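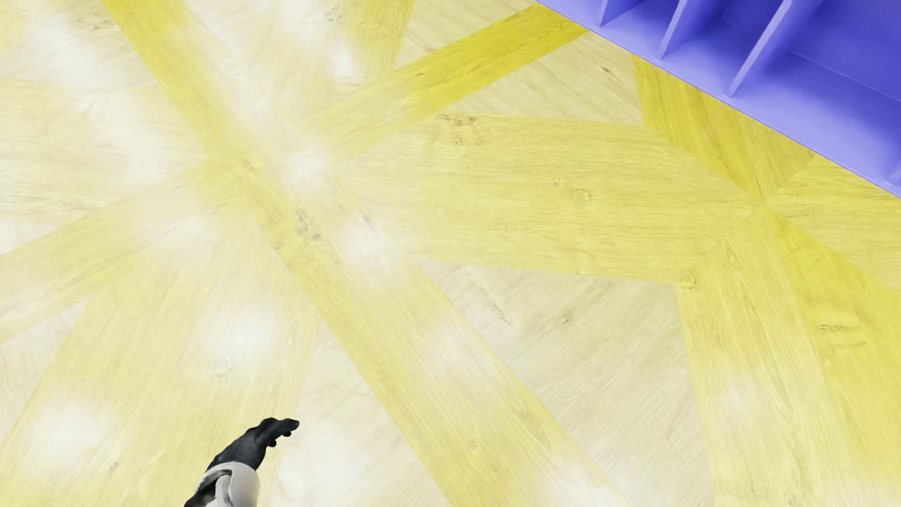 Molton sent the letter in August, and it said the night shift at the Gusberg warehouse would go from two pickers to one. Jade Goodall read it twice and pinned it up by the time clock. Upstairs they ran the arm on a screen all day, a black hand on a gray sleeve, reaching over a yellow floor near some blue shelves with no boxes in sight. "Looks clean," said Periklis Andreadis. "Where's the tape? Where's the guy eating his sandwich in the aisle?"

The man from Sallum said it had practiced 2000 times.

"On that floor," Jade said.

"It carries over."

"Ours is concrete. It's got a hole by dock 2 you could lose a shoe in."

He wrote that down, or wrote something. Then he asked who usually worked the far aisle, how long she took, and whether she'd mind wearing a wristband for 200 hours.

"What do I get?"

"Your feedback gets used."

Periklis laughed until he had to sit. Jade went back down and picked the Akbulut order by hand, slower than she ever had.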